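I moved the blog to the Grendholm theme in September, and the archive pages slowed down right away. The cause was the related-posts widget, which ran one query per entry.

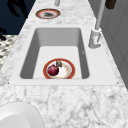 With 1351 posts, that adds up. I capped the archive at 7 entries per page and turned on caching in Vonda — the default lifetime is 300 seconds.

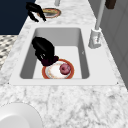
Excerpts are now cut at 500 characters. The sidebar still loads its own copy of the font file, so that goes next.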